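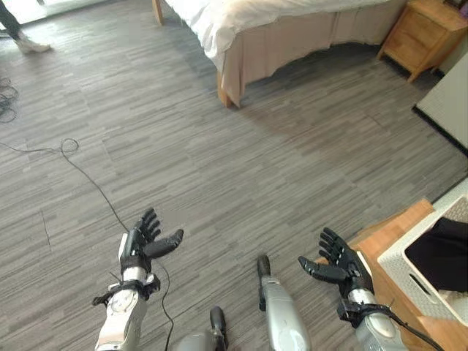 My sister-in-law asked me in June whether she should hold off on replacing her dryer, on the theory that in a couple of years something would come along that did the whole job, washing through folding. I told her to buy the dryer. Then I spent most of the summer wondering if I had given her good advice, and this post is the longer answer.

I worked in commercial laundry for a good part of my life, first on the floor and later buying equipment. At the Gorkusmont plant we put 3000 pounds through on a normal shift. People outside the trade are surprised by how much of that was already done by machine. Flatwork ironers feed, press and fold sheets faster than you can follow. Towel folders are nearly as good. What those machines have in common is that somebody hands them the sheet by its corners, or clips it to a feeder, and every sheet is the same size as the last one.

A bedroom is a different matter. You have a bed against the wall, a nightstand, a basket with whatever is in it, cords on the floor. The basket is the part I keep thinking about. A black T-shirt dropped in a basket is one dark lump. You and I reach in, pinch whatever we touch, lift it up, and let it hang until we see a sleeve. We don't plan any of this. A robot has to work out which part is the edge, whether it has one shirt or two, and how hard to squeeze, and it has to do it again for the next shirt, which landed differently.

Hands are much better than they were. When I last looked at this seriously, everything on offer was a two-finger clamp or a suction cup. Now you see four fingers and a thumb with separate joints, on arms that come out in front of the body the way ours do. I was skeptical that fingers mattered for cloth. Gyu-bin Ban, who I used to buy folding equipment from and who now works at Hiltell, changed my mind a little. Her point was that a clamp is fine once you have hold of the corner, but finding the corner is mostly rubbing cloth between your fingertips, and a clamp can't do that. The fingers can't do it very well yet either, she said, but they at least have the right shape for it.

I asked her for the honest number. Her answer was that on a good day, with shirts the machine had practiced on, it finished a fold in 2 minutes. Towels were quicker. Socks she asked me to leave out of it.

So here is where I think each chore stands. I am only talking about what I would pay for.

Folding towels from a flat pile: close. I would expect to see this in small hotels first.

Folding mixed clothes out of a basket: works in demonstrations, slowly. Somebody still has to check the pile.

Picking clothes up off the floor: closer than folding, since it doesn't matter much how you grab them as long as they end up in the basket.

Making a bed: not close. A duvet is large and heavy, and you have to walk around the bed to even it out. I have trained people who needed a week to do it properly, and they had been sleeping in beds all their lives.

Carrying a full basket down the stairs: I would not stand below it.

On the shop floor the picture is better, mostly for reasons of money. Rezaul Dewan runs the soil room at a plant that takes in work from 100 restaurants, and sorting dirty napkins is a job he can't keep staffed. He doesn't need speed so much as something that turns up every night. A slow machine that runs ten hours is worth something to him. A slow machine in my hallway is something I have to step around.

There is also the matter of cords, which I bring up because I have tripped on enough of them. A machine that walks or rolls through a bedroom will meet phone chargers, lamp cords and a bed skirt that hangs nearly to the floor. I would want to know how it deals with those before I cared how it folds.

My sister-in-law bought the dryer. It was 615 dollars with delivery – more than she wanted to spend, but it has a decent warranty and she likes the rack for sneakers. I expect it to be worn out before anything with hands is unloading it for her. If I'm wrong, she has my number.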